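The Year I Bought No Clothes (Mostly)

Last September I made an announcement at dinner, which was my first mistake. I said I would not buy a single piece of clothing for a year. Lama Azar, who has known me long enough to remember the poncho, asked if socks counted. I said of course socks counted. I had forty minutes of moral glory before I went home and looked at my socks.

So socks stopped counting. I want to be open about this early, as there are several other things that stopped counting and I'd like you to be in a forgiving mood.

The rules, once I had finished amending them, were as follows. No new clothes and no used clothes. Socks and underwear allowed when the old ones became a matter for the authorities. Repairs allowed. Gifts allowed, although hinting was not. I hinted from about November on.

Before I started, I went through everything I owned and wrote it down. It took most of a Tuesday and came to 207 items, which I would have put at fifty if you'd stopped me on the street. Thirty of those were T-shirts from events I did not enjoy. There was a linen jacket from Masri, bought for a wedding, worn for 32 minutes of that wedding, and then carried around on my arm like an injured bird. And there were black things. So many black things. I had apparently been buying the same garment for ten years and being pleased with it every time. 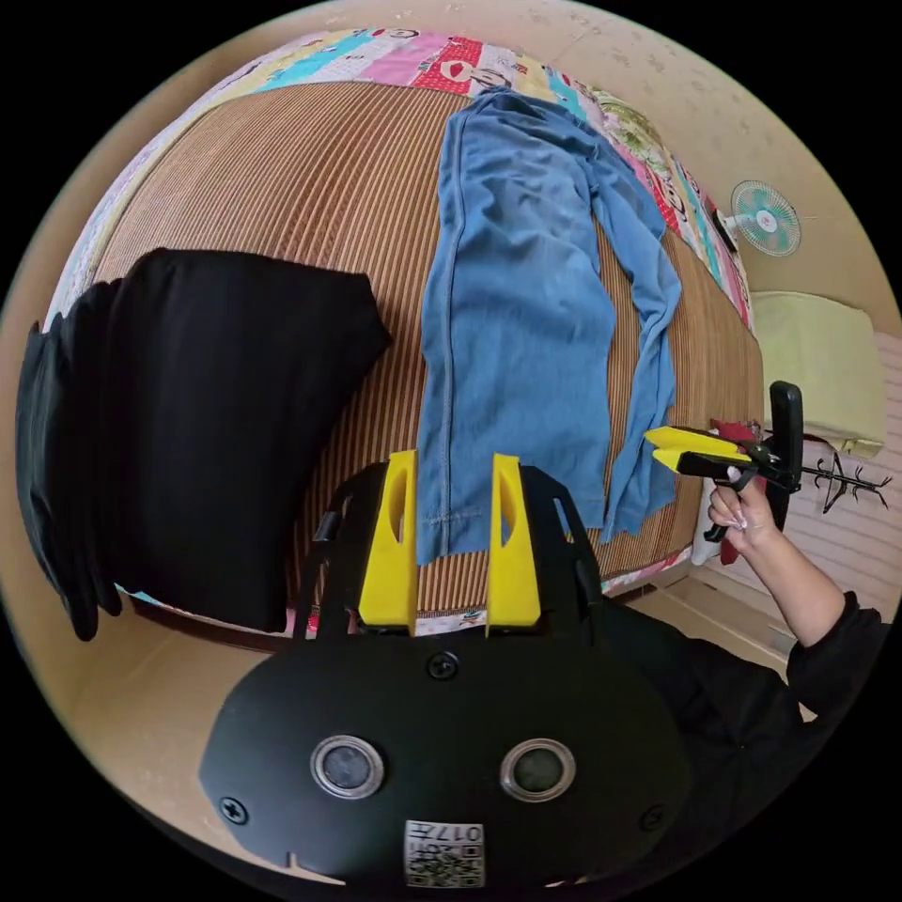 Jeans and something black, also known as the full range.

The first two months were easy, mainly out of smugness. I unsubscribed from every shop email I could find. Berden took it hardest. They wrote to say they were sorry to see me go, then wrote again to ask if I'd gone, and then offered me free shipping, which is the retail version of standing outside with a boombox.

Month three was where I cracked a little. It got cold, my gray sweater went at both elbows, and I found myself on the Histemero site at one in the morning reading reviews of a cardigan. I knew its fiber content. I knew that a woman in a review had worn hers on a ferry. I closed the laptop and learned to darn.

I should say that I learned to darn badly. Raed Kanaan taught me, over two evenings and a lot of tea, and his own mends are so neat you have to be told where they are. Mine can be seen from across a parking lot. The left elbow looks like a waffle. I wore it all winter anyway, and three people asked me where I'd bought it, one of them with what I chose to hear as envy.

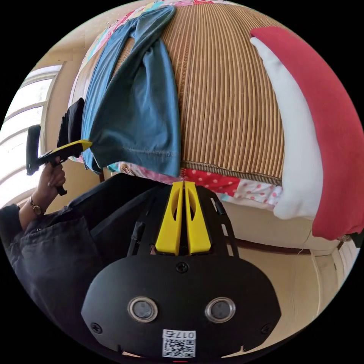

017 something. I owned more than that in shirts.

What surprised me was how much of the shopping had never been about clothes. I'd had a bad meeting, so I bought a scarf. I'd had a good meeting, so the scarf needed a coat. Without that outlet I had to find somewhere else to put my feelings, and for a while I put them into bread. Then into houseplants. I have spent a frankly embarrassing amount at Zikuler on pots, and I'm aware that a person who quits one thing and buys eleven ceramic pots has not achieved enlightenment.

I also got quite good at laundry. When you are down to two pairs of jeans you like, you start reading the little tags. I turn things inside out now. I own a comb for sweaters, and I have opinions on it that I've been asked to keep to myself.

The year ran out last month and I went into a store. I tried on a shirt. It was a perfectly nice shirt, and it was black, and I stood there in the fitting room under that terrible light doing the math on how many of it I already had at home. I put it back. Then I bought socks, which don't count.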